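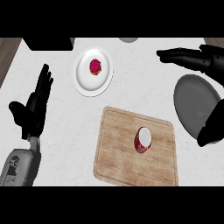

Category: Materials & Maintenance
Friday, June 26, 2020 | By the Technical Desk
6 min read

Sealing marble: what the sealer does and what it leaves alone

Most of the questions sent in after the last newsletter were about stain resistance in natural stone, and most of them treated staining and etching as the same fault. They are separate processes with separate causes. A stain is foreign material held in the pore space of the stone. An etch is a loss of stone at the surface, caused by acid reacting with calcium carbonate. Penetrating sealers slow the first and have almost no effect on the second. On a white marble counter with soft gray veining, a pink-topped tart or pastry that stays on its plate is no concern to anyone, but fruit filling left directly on the stone can do both kinds of damage at once: the pigment moves into the pores and the fruit acid dulls the polish. When the color is later drawn out with a poultice, the dull patch stays, and the owner reports that the sealer failed. The sealer was never going to prevent that part.

Absorption

Marble has low porosity compared with limestone or sandstone, but the figure varies between quarries and between blocks from one quarry. Veins can be tighter or more open than the surrounding field. A water drop test on one spot tells you about that spot. Test at the sink, at the main prep area, and at one place that gets little use. Put down a teaspoon of clean water, cover it with a small glass so it does not evaporate, and leave it for 15 minutes. Wipe it off and look at the stone from a low angle. A darker patch means water went in. If there is no change, the stone does not need sealer at that location, and adding more will leave residue on the polish.

Do not run the test within a day of washing the counter. Damp stone reads as sealed.

Choosing a product

Impregnating sealers come in water-based and solvent-based forms. The carrier gets the active ingredient into the pores and then leaves. Solvent carriers generally go deeper in dense stone, at the cost of odor and longer ventilation. Water-based products are easier to live with and are adequate for most kitchens.

Readers asked about the two products on our shelf. Clasteck is water-based and wipes on clear. We have had no haze from it on polished marble when the excess was removed on time. On honed stone it darkened one sample slightly and the change did not fade. Laing is solvent-based, thinner in the can, and less forgiving. It starts to grab after five minutes in a warm room, and once it has grabbed, the only way to lift it is with more Laing and a white nylon pad. We still prefer it for honed surfaces.

Neither should be confused with a topical coating. Coatings form a film, scratch, and have to be stripped before they can be redone. We do not recommend them on food prep surfaces.

Application

Clean with a neutral stone cleaner and rinse twice. Soap film blocks the pores as well as sealer does, and it blocks the sealer too. Let the counter dry overnight. Work in sections no wider than you can reach without leaning on the stone. Apply with a lint-free cloth, keep the surface wet for the dwell time on the label, and then wipe until the cloth no longer drags. Use a fresh cloth for the final pass -- a loaded one only moves the excess around. A second coat goes on within the window the maker gives, or not at all.

Keep the surface dry for 24 hours. Light use is fine after that. Full cure takes longer with water-based products, and oil should be kept off the counter for three days.

Check the label for food contact before you buy. Several products sold for showers carry no such statement.

Repairing etches

Light etching on polished marble can be brought back by hand with a marble polishing powder, which is a fine abrasive mixed with a mild acid. Wet the powder, rub in small circles with a damp cotton cloth, and rinse often to check progress. If you can feel the edge of the mark with a fingernail, powder will not remove it and the area needs to be cut back with diamond pads. The Rirach hand pads we keep for this purpose start at 800 grit and finish at 2000. Start at 800 only if the mark can be felt. For a dull ring that is smooth to the touch, begin at the finer end. Every pad change needs a full rinse, including the underside of the block. One stray grain from a coarse pad will put a scratch through finished work, and you will be back at the start.

Honed counters are easier. The sheen of the repair has to match the sheen of the field, so stop early and compare in daylight. Reseal any area that has been abraded once it is dry.

Daily care

Vinegar, lemon, and general bathroom sprays all etch. So do some dish soaps with added citrus. Blot spills before wiping, and use a board for anything cut. Coasters help with wine and do nothing about a wet bottle base unless the bottle is on one.

Oil stains

The poultice method was covered in a previous issue and has not changed. For cooking oil, use a clay powder with acetone, spread it past the edge of the stain, cover it with plastic film, and leave it for a day. Remove the film and let the powder dry fully before you scrape it off with plastic. Repeat if needed -- older stains often take several rounds. Keep acetone away from flames and pilot lights.

The sample slabs at the Pomside workshop were sealed this month and will be retested in September. Absorption readings for both products will be printed with the slab numbers. Slab 1391 was dropped and has been withdrawn from the set.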